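**Updated Tuesday, March 16, 2021. Crocks back in stock, both sizes. Lids too.**

# Kelora Fermenting Crock

Stoneware crock for sauerkraut, kimchi, sour pickles, anything that sits in brine. Water-seal lid, two-piece weight, glazed inside and out. Made for Dollstead, ships from our own shelves. $50 for the big one.

Sold out most of February, sorry. If you were on the wait list you should have an email. Check the junk folder before you write us please.

## What's in the box

- Crock
- Lid
- Weight, two half circles
- Card with the basic kraut recipe (same one as below, smaller print)

No pounder. People ask. Use your fists or the end of a rolling pin. No salt either, see Skolance further down.

## Sizes

**Kelora, full size.** Holds 20 cups to the rim. You won't fill it to the rim. Leave a good hand's width on top for the brine to come up. Two big heads of cabbage, or a mess of pickling cucumbers. Weighs 15 pounds empty so think about where it's going to live before you load it.

**Lill.** The small one. 9 cups. Same glaze, same lid design, smaller weight. Good for one head of cabbage, or hot stuff you only want a little of. Fits on most counters under the cabinets but measure first, the lid needs room to lift straight up. Lill lids do not fit the Kelora and the other way around. We've had a few come back over this.

Color is oatmeal. Was also green, green is discontinued. Don't have any in back.

## How the lid works

There's a channel around the top, like a little moat. Set the lid in it, fill the channel with water. Gas from the ferment bubbles out through the water, air doesn't come back in. You'll hear it blip the first few days. Normal.

The channel dries out. Especially in winter with the heat on. Top it up every couple days. If it runs dry for an afternoon nothing terrible happens, just fill it back up. If it's been dry for a week, take a look inside and smell it.

Don't lift the lid to peek the first week. Every time you do that you let air in.

## Basic kraut

Weigh the cabbage after trimming. Then salt at 20 grams per kilo. A scale matters here, cups and spoons of salt are all over the place depending on the brand.

1. Pull off the outside leaves, save two of the good ones.
2. Quarter, core, slice thin. Knife is fine.
3. Toss with the salt in your biggest bowl. Squeeze it till there's a real puddle in the bottom. Takes a while. Walk away for a bit if your hands get tired, the salt keeps working.
4. Pack in the crock a handful at a time, press down hard each time.
5. Pour in whatever liquid is left in the bowl.
6. Saved leaves on top, then the weights. Brine should come over the weights. If it doesn't by the next morning mix up a little salt water and add it.
7. Lid on, water in the channel.

Cool room, out of the sun. Start tasting after two weeks. We like four. Some people go longer then that and it gets pretty sharp. When you like it, move it to jars and put it in the fridge.

Caraway if you want. A few juniper berries. Grated apple is nice but it goes faster and softer, so taste early.

## Cucumbers

Small, firm, unwaxed. Cut a sliver off the blossom end or they go mushy. Garlic, dill heads, a grape leaf if you've got one. For these you make a brine and pour it over, and you want it saltier than kraut: 50 grams of salt to a liter of water for full sours. Weights on, keep everything under. Cloudy brine is what you want. Start checking at a week.

Big cucumbers get hollow. Slice those for salad.

## Salt

Any plain salt with nothing added. No iodine, no anti-caking stuff if you can help it. It mostly just clouds the brine but we'd skip it. We carry Skolance, fine grain sea salt in a two-pound bag, dissolves fast. Can ship in the same box as the crock. Packed separate so it doesn't rattle around in there.

Coarse salt works too, same weight, just needs longer to draw the water out.

## Cleaning

Hot water, a little dish soap, soft brush. Dishwasher OK for the Lill if it fits. We wouldn't for the big one, it bangs the racks around and the rim chips.

The weights have an unglazed edge on the bottom. They'll hold some smell. Boil them in a pot of water for 15 minutes between batches and let them dry all the way before you put them away. All the way. Damp weights in a closed crock will mold.

White film on the brine is usually kahm yeast. Skim it, wipe the inside wall above the brine, close it up. Fuzzy stuff, or pink or black or blue, throw the batch out. Same if it smells rotten, sour is good but rotten is rotten. Don't try to save it.

Never put a cold crock in hot water or on a burner. It will crack and that's not covered.
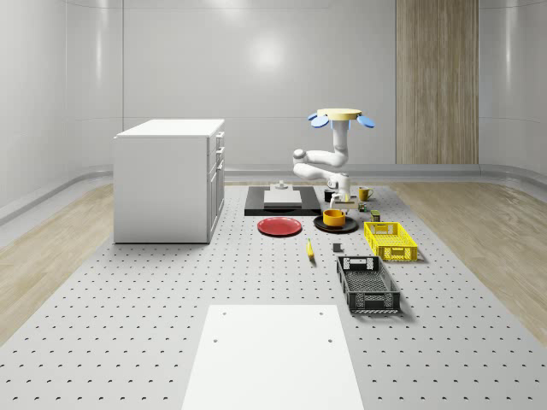 One buyer wrote in that the Kelora weights sat too loose for kimchi, and little bits of scallion kept floating up past the gap and going brown on top. Fair. The two halves leave a slot down the middle so you can get them in and out. Fix is a whole cabbage leaf or two under the weights, tucked down the sides. Or a small plate, if you have one that fits. Same buyer said the Lill does fine without, with the veg cut in bigger pieces.

## Shipping

Goes out Monday through Thursday. We don't ship crocks Fridays, don't want them sitting in a depot over the weekend getting other boxes stacked on them. Double boxed. Big one ships by ground only, the Lill can go faster if you pay for it.

Open it when it comes. If anything's cracked or chipped send a photo of the piece and a photo of the box, both, within a week. We'll send the part or the whole thing. Keep the packing till you've checked.

Tiny pinholes in the glaze on the outside are normal. Inside, not normal, tell us.

## Returns

30 days unused, you pay the freight, and freight on the big one isn't cheap so be sure on size. Used crocks we can't take back unless theres a defect.

## Parts

| Part | Fits | Status |
|---|---|---|
| Lid, oatmeal | Kelora | In stock |
| Lid, oatmeal | Lill | In stock |
| Weights, pair | Kelora | In stock |
| Weights, pair | Lill | Low |
| Lid, green | Kelora | Gone |

Measure across the inside of the mouth if you don't know which one you own. Older crocks have the name stamped on the bottom, newer ones on the side by the handle.

## Quick answers

**Lead free?** Yes, glaze is lead and cadmium free.

**Can I use it for vinegar pickles?** Sure, but you don't need a crock for that. Jar is fine.

**Hot sauce mash?** Lill. Open a window when you take the lid off.

**Kombucha?** No. That wants air and a cloth, the water seal is wrong for it.

**Can I leave it half full?** Not great. More air on top, more chance of film. Get the Lill, or make more kraut.

**Gift wrap?** Not on crocks. We can put a note in. Leave it in the order comments.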